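# Cell 2 upkeep meeting, Ferotell workshop

July 28, 2019

Present: the four of us who look after the cell, and our visitor from Skenasier, who very kindly brought cake. Apologies were received from the Hauser stores desk, who are in the thick of a stocktake.

**Minutes of the last meeting**

Agreed as a fair record, with one correction. The cable clip we ordered was the wide one, and it has since been swapped for the narrow sort.

**Setting up after the move**

We spent a good long while on this, as everyone had something to say. Both arms are now bolted down on either side of the table and the feet have been checked with the long spirit level, which lives in the tall cupboard and should please go back there. The left arm was re-zeroed twice because the first go was done with the old tool weight still in the settings. The new weight has been written on the card inside the cabinet door.

The join between the back panel and the front panel came up again. The back one sits slightly higher, and we talked about packing the front up to match. In the end it was felt that the program already allows for the difference, and that we would sooner leave well alone until the August service.

**Cables**

The loop over the left arm was thought to be a touch generous, though a tighter one did pull at the elbow when we tried it, so it stays. Clips to be looked at every 200 hours, and the hours written in the book. On the right-hand side the cables still run down towards the floor, and our visitor suggested a proper tray. We all liked the idea and Honum will be asked for a price.

**Grippers**

Closing force on both sides has come down to 7 newtons for the dried flower work, after a rather sad morning of snapped stems. It may want to go lower still for the yellow ones. Finger screws on the right gripper to be nipped up at the start of each shift, by hand and gently.

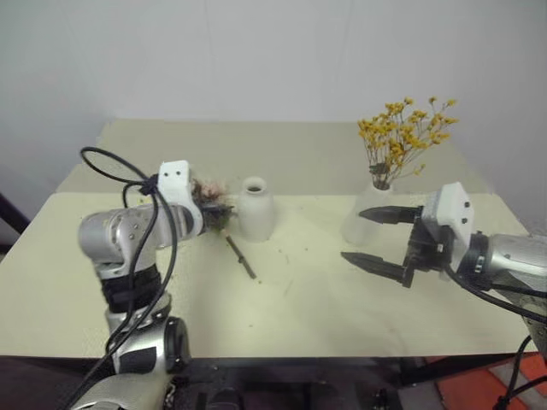

*Cell 2 on the flower job, with the left arm at the pinkish-brown bunch and the right gripper by the yellow spray.*

**Table and cleaning**

Dried flowers shed dreadfully, and the specks and crumbs do build up on the front panel. A soft brush at the end of every run, please, and no compressed air, as it only sends the bits down into the framing underneath where they are a misery to get out.

**Spares**

Job sheet 53 is still open for a second set of fingers. Stores have promised an answer once the stocktake is finished.

**Actions**

- Ask Honum for a cable tray price
- Chase job sheet 53
- Add the brush to the end-of-run sheet
- Try a lower force on the yellow flowers and write down the result

**Next meeting**

In August, after the service, same room. Somebody else's turn for the cake.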